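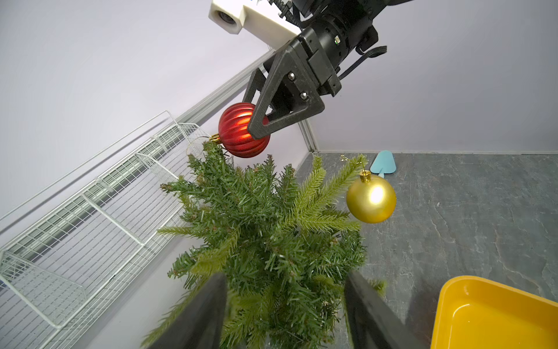
Visiting the Stöcker Steel Guitar Works, Esthorpe

The tour starts at 11, or whenever Gudrun Vogler finishes her coffee. She has run the place for longer than she cares to say and greets visitors by asking what they play. I said "a little rhythm guitar." She looked at my hands and moved on to the next person.

Stöcker builds pedal steels for the country crowd, and the whole operation fits in an old feed store off the Flollotdale road. You get to see the necks being cut, the changers being filed and a man tuning one string for most of your visit. Do not talk to him. I did.

Upstairs is the listening room, which has 4 chairs and a Fotano amplifier that hums in something close to B flat. Sanne Van Hecke played us two slow waltzes and a shuffle there, and for ten minutes I forgave everybody the stairs. She has been on the road with one honky-tonk band or another since her teens and tells good stories about it, most of them involving a van.

The gift shop sells picks, bar slides and a live album recorded in the parking lot. You can hear the trucks. I bought it anyway.

Tickets are four dollars. The cheapest guitar in the front window was tagged considerably higher, and Gudrun doesn't haggle. Parking is around back, by the loading dock.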